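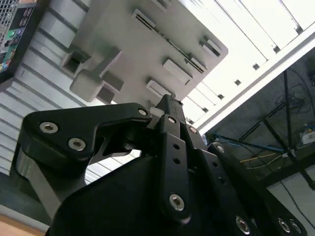 Bon, j'avais promis un retour sur la journée portes ouvertes de Dralport, alors le voilà, avec deux semaines de retard et un rhume en prime. J'y allais surtout pour le Vivis, la pince à doigts noirs dont tout le monde me rebat les oreilles depuis janvier, et accessoirement pour le café (moyen, le café).

L'atelier est au fond d'une cour, on passe devant le quai de livraison, on se trompe de porte, on revient. À l'intérieur ils avaient installé un poste de démonstration sur le thème du montage de PC, et franchement je trouve l'idée excellente ! D'habitude on vous montre un bras qui empile des cubes, et au bout de 3 minutes on a compris. Un ordinateur ouvert, c'est autre chose : ça se coince, ça demande de l'angle, et n'importe quel visiteur qui a changé une barrette mémoire chez lui sait à quel point c'est pénible même avec dix doigts.

Parlons de la pince. Ce qui m'a plu d'emblée, c'est la construction : des plaques noires, des vis à six pans creux à portée de clé, rien de caché sous un joli capot. Moi qui ai passé des soirées entières à chercher comment ouvrir une Murthy (j'en ai une au garage, elle me sert encore, je ne crache pas dessus), je peux vous dire que ça change la vie. Les trous dans les biellettes allègent un peu l'ensemble d'après la notice, je n'ai pas pesé. L'extrémité des doigts est étroite, et quand il faut aller chercher une petite carte rangée au milieu d'autres supports, c'est le genre de détail qui compte.

Par contre c'est large ! Le bout est fin mais derrière il y a du volume, et il faut y penser dès qu'on dessine son poste. J'ai posé la question du dégagement, on m'a répondu qu'il fallait laisser de l'air entre les logements et soigner l'ordre de prise. D'accord, mais sur une petite table on a vite fait de tout remplir.

Côté support, les pièces à prendre sont rangées sur une plaque grise avec des logements de formes différentes, chacun pour son composant. C'est simple et ça se comprend au premier coup d'œil. J'ai demandé s'ils vendaient la plaque avec la pince, et non, c'est à vous de la faire. Ils fournissent les fichiers, il paraît. J'attends toujours le lien...
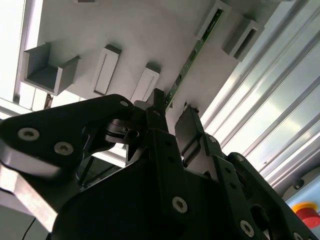 Lendska, en commentaire sous mon premier billet, n'est pas du tout d'accord avec moi sur ce point : pour un petit atelier, dessiner ses propres supports prend plus de temps que régler la pince, et un fabricant qui fait payer ce prix-là devrait livrer au moins une plaque de base. « J'ai recommencé la mienne trois fois avant que les cartes tiennent droit », ajoute le message.

Bon, l'argument se tient. Mais je préfère quand même des fichiers à modifier plutôt qu'une plaque toute faite qui ne correspondra jamais à mes pièces. Question de tempérament, sans doute.

Ah oui, le prix, justement. On m'a annoncé presque 3000 euros pour la pince seule, plus 600 pour le module caméra qui se monte au poignet. C'est une somme. Pour un lycée ou un petit labo ça reste jouable, pour un bricoleur du week-end comme moi c'est non, ou alors il faut revendre la moto (j'y ai pensé dans le train du retour, je l'avoue).
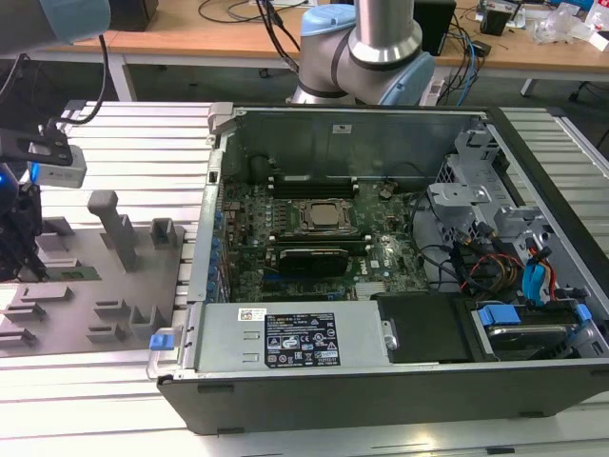

Le module caméra, je le prendrais quand même si j'avais le budget, parce qu'une vue au ras des doigts aide énormément quand on règle une approche dans un boîtier encombré. La vue d'ensemble reste utile pour surveiller le bras, seulement elle ne dit pas grand-chose de ce qui se joue entre un connecteur et un bout de métal. Prévoyez aussi de bons passages de câbles, c'est le point que je soignerais en premier chez moi.

L'accueil, rien à redire : on répond aux questions bêtes (j'en ai posé plusieurs), on laisse les gens s'approcher du poste entre les passages, et la documentation papier est claire, avec de vrais schémas cotés. Il manquait juste des chaises et un peu de signalétique dans la cour.

Ma note : 4 sur 5 pour la pince, un point en moins pour l'encombrement. La prochaine visite est prévue au printemps, inscription par mail, et venez plutôt vers 10 heures, l'après-midi on fait la queue.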